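Golf Club Testers Wanted – All Handicaps Welcome

Hirport Golf is looking for 30 everyday golfers to spend a season hitting our clubs and telling us what they think. If you have ever stood in a shop with a hybrid in your hands, wondering who on earth they built it for, we would love to hear from you.

We have run a tester group every year since we opened the workshop, and it has become the part of the job we look forward to most. Last season's group sent in 457 round reports, some of them three lines long and some of them closer to short stories, and we read every single one over a lot of coffee. The sole on the Prurketti wedge was reground twice on the strength of those reports, and the grip on the Skumo putter got thicker after so many of you with sore hands wrote in.

What you'll be testing

Two clubs this year. The first is the new Prurketti fairway wood, which comes in three lofts and has a much shallower face than the old one. The second is a mallet putter in the Skumo line, a little heavier in the head and meant for slower greens. You'll get one or both, depending on your bag and on what we have left in your length – lefties, please do apply, we were short of you last time and it showed.

Who we're looking for

Mostly, people who play. Twice a month is plenty, and nine holes counts as a round. We have enough single-digit players already, so if you shoot in the nineties or well past a hundred you are very much at the front of the line. Seniors, juniors over 16 with a parent's permission, and anyone coming back to the game after a long break are all welcome too. You do need to live within driving distance of our workshop on Krishnan Road, as there are two visits.

How it works

1. Come in for a fitting. It takes an hour or so, and we'll check your length, lie and grip size and let you hit as many balls into the net as you like. Bring your own fairway wood and putter so we have something to compare against.

2. Play at least eight rounds with the test clubs and fill in the short online report after each one. Please write it the same day if you can, while the good and the bad shots are both still fresh.

3. Join us for the wrap-up evening in June. We put out supper, everybody sits down at the long tables, and we talk through the clubs one at a time until we run out of things to say (this has never been quick).

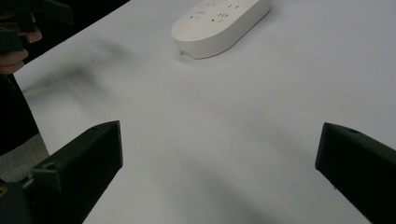 4. Hand back the test clubs, or keep one. Every tester who finishes all eight reports may choose one club to take home, and the rest of the range is yours at our staff price until the end of the year.

The small print

This is unpaid, and we can't cover greens fees or gas, much as we'd like to. Test clubs are not on the conforming list yet, so please leave them at home for competitions. We ask you not to post photos of the heads before the launch – the shafts and your scorecards you can show to anybody.

To apply, send an email to the workshop with your handicap or usual score, which hand you play, your height, and a few words about the club in your bag you trust the least. Applications close on 25 January 2025 and we'll write back to everyone, whether or not we have a spot for you.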